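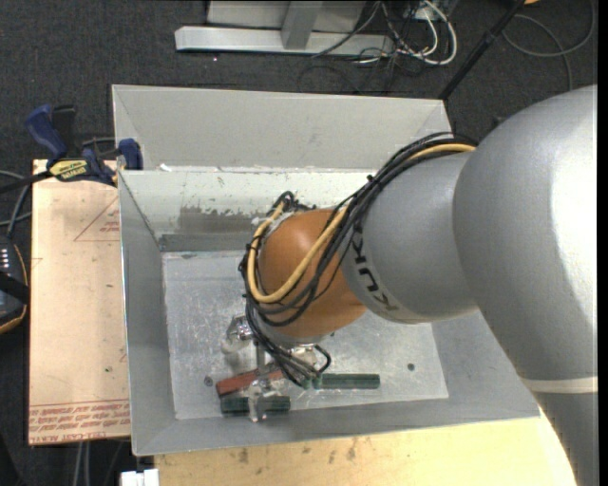 Qual deve ser a altura de aproximação no ciclo de picking do projeto final, antes da descida linear ao bloco?

Usem 25 mm acima da face superior do bloco, medidos no referencial da base e com a ferramenta já calibrada. A descida é LIN, a velocidade reduzida.

Kacper_P
Turma de Robótica Industrial, grupo Wogan
Com 25 mm a mangueira roça no bloco vizinho quando rodo A6 além dos 90 graus. Subi para 40 e deixou de acontecer.

mared.pritchard
Subir a aproximação só esconde o problema. O feixe de cabos está comprido demais junto ao punho. Encurtem a folga e limitem A6 no programa.

Kacper_P
Limitar A6 tira-me os blocos encostados à parede da caixa. No último ensaio falhei 14 preensões, quase todas ali.

elin_g
Falhas de preensão ou de localização? São coisas diferentes, e o relatório pede-as em separado.

Kacper_P
13 de preensão, uma de localização.

nia.sayce
Discordo da Mared. O nosso grupo (Dornlow) manteve A6 livre e inclinou a ferramenta uns 10 graus junto às paredes. O ciclo fica mais lento, mas passa.

mared.pritchard
Passa com blocos deitados. Experimentem com um apoiado noutro.

nia.sayce
O enunciado só exige blocos no fundo da caixa. Ver secção 3.

elin_g
Confirmo a secção 3. Os logs entregam-se até às 18h, com o TCP usado no cabeçalho.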